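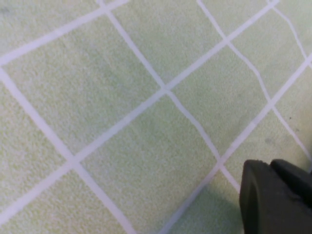

Filed under: House & Yard

Print | E-mail

May 2, 2020

The rain barrels are hooked up again, later than I wanted. We had two hard frosts in April and I didn't want to crack another spigot, so everything sat in the garage until the nights settled down.

I have three barrels along the back of the house, each 55 gallons, so the whole row holds up to 165 gallons when I keep the leaves out. They are fed by one downspout that drains 300 square feet of roof. A good inch of rain fills all three and runs over.

Last summer our water bill for July showed 3139 gallons. Most of that went on the tomatoes and the two young pear trees, and it was the number that got me to stop watering from the hose out of habit.
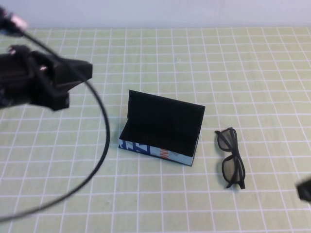

The first job this year was the diverter. I have a Stilto, the kind that fits inside the downspout and sends water sideways through a short hose. The rubber collar had gone stiff over the winter. I soaked it in warm water and worked it back into place, and it took most of an evening. The store on Meswood Road sells a spare collar, but they were out. Zepeda in Putinstead had one left, so I bought it and put it in a drawer.

Next I leveled the blocks. The barrel nearest the steps had sunk on one side, and a full barrel is too heavy to fix later. I dug out the low corner, packed in gravel, and checked it both ways. The other two were fine.

The overflow is still not right. Last year it ran into the flower bed and washed out the mulch twice. I have a 44 foot length of old drain pipe that would reach the ditch – it just needs a slope, and the yard doesn't have much of one.

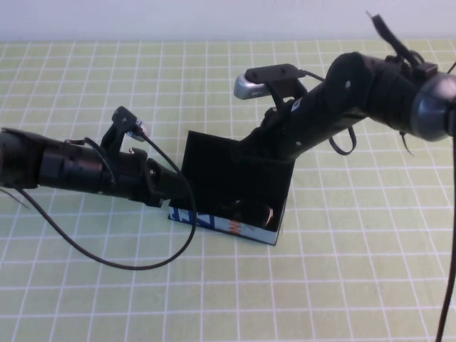 Corinne Vasko

Print | E-mail

A few things I wrote down for next year: drain the barrels before Halloween, label the hoses, and clean the gutters first. I did them last this time and had to rinse the screens all over again.

I also want to try a soaker hose on the pears. The pressure from a barrel is low and I don't know if it will carry that far.

1 comment 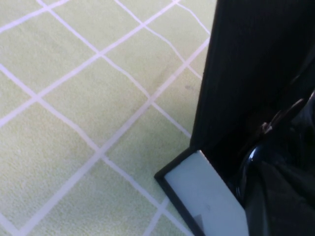 Anonymous wrote: We run a soaker hose off ours and it works if the barrel is up on two blocks and more than half full. Take out the little flow washer at the hose end first. Below half it only drips, so I finish with a can.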